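27/12/2025

Evening, balcony

Spent the day on the enclosed balcony and only stopped when my back did. The plan since the start of the month has been to get it cleared before Flurina Hollenstein comes to stay in February, because she'll need the small room and everything in the small room has to go somewhere. I had put it off long enough.

Started late, after supper, with the chargers. They have been living out there in a heap since we moved the desk. I went through them one at a time and tried each against the phone, the old phone and the radio. The ones that fit nothing went in a bag for the recycling point at Skitudby. The white adapter with the bits of gray on its face and the thin cord I'm keeping, because I think it belongs to the reading lamp. Will check when I find the lamp. It was full dark by then, with the lights showing across the valley and the railing doubled in the glass. I like it out there at night and should use it more.
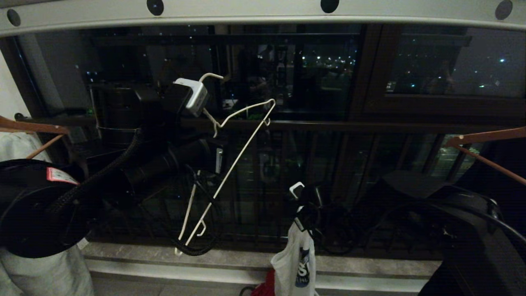
The black bin and what went by it

The black cylinder we bought for umbrellas has never held an umbrella. I have decided it is for cables now. It stays by the ledge, where I can reach it from the door. Anything with a plug goes in or on top of it until I have a proper box. Karim Nasrallah says Perić sells boxes with dividers for 12 each, and I may get 2. I didn't get as far as coiling the long cables and they can stay on the floor one more night.

Then hangers. We own far too many. I kept the white plastic-coated wire ones with the little notches, because straps stay on them, and put the bent ones in the bag with the dead chargers, then took them out again when I remembered Skitudby wants metal separate. Wire ones do leave marks in the shoulders of sweaters, so sweaters will be folded from now on. Shirts can hang.

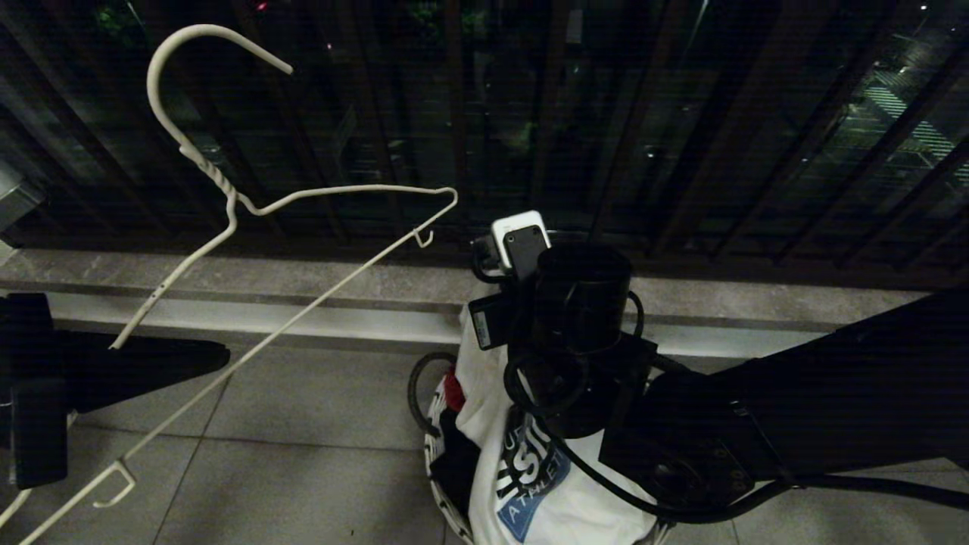 Shirts

Did the T-shirts last. These are the ones from the bottom of the blue suitcase, which has been shut since the summer. I gave each a shake and hung it to see what was worth keeping. Nearly all of them need ironing. I found the Voltach receipt for the iron in the side pocket of the suitcase, 617 on it, which I had been looking for since the handle went loose. The guarantee has run out anyway. It is in the kitchen drawer now, under the batteries.

Kept: the striped one, the two gray ones, and the long-sleeved one for painting in. Giving away: the green, the one that shrank, and the yellow that I never liked. The white short-sleeved one with the dark blue print low on the front I couldn't decide on. It is badly wrinkled but there's plenty of wear left in it. I hung it up and asked the family thread what they thought. 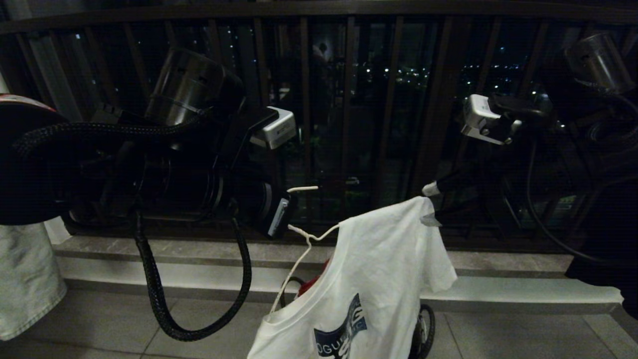 Erlinda Estrella wrote back that a white T-shirt is always worth keeping and that I should put it on damp and let it dry on me if I can't face the iron. She also said wire hangers will give it points at the shoulders if it stays on one all winter, and to fold it once it's pressed. Drita Zupan's answer was shorter: keep for sleeping in.

So it stays. Ironing tomorrow, if the handle holds. Still to do on the balcony: sweep, wipe the stone ledge, find the lid of the paint tin, and ask Boris Vasić whether he wants the folding chair back. The giveaway bag is by the front door. Bed now.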